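**Ticket 2381: recipe scaler rounds teaspoons to zero**
Project: Grirna (recipe box)
Opened by: Viera Trnka
Assigned: Kristóf Antal
Status: fixed in build 453, waiting on one retest

**Viera, 28 January 2018**
First of all, I love the new scaler! I halved the Clurevdale dumpling soup and the shopping list came out perfect. The recipe page is another story: "1/4 tsp caraway" turned into "0 tsp caraway". Same with the nutmeg. Cups and grams are fine.

**Kristóf**
Great catch, I can reproduce it. Any spoon amount under 1/4 drops to zero when you scale down. The shopping list has its own rounding code, so it never hits this.

Tried so far:
- cleared the recipe cache: no change
- switched the units to metric and back: no change
- turned off "friendly fractions": amounts are right, but you get 0.125 tsp

So it's the fraction table. The smallest entry is 1/4. I'm adding 1/8 and "a pinch".

**Hatem El Sherbiny**
"A pinch" is a wonderful idea. Please keep it for dry ingredients only, I don't want a pinch of vinegar.

**Kristóf**
Done, build 453. All 115 scaling tests pass, including the vinegar one!

**Viera**
Caraway is back! The soup page reads beautifully now.

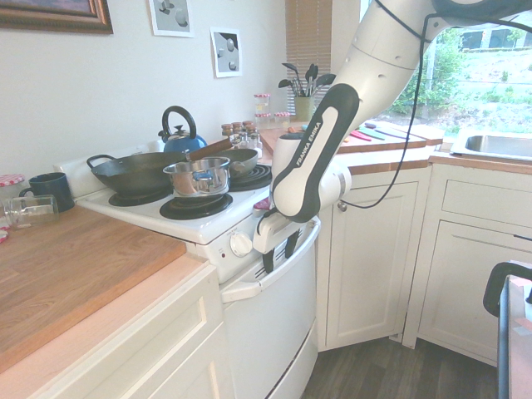 *Stovetop with wok, saucepan and blue kettle.*

Still to do: Ákos has the old tablet, so he'll retest there before we close.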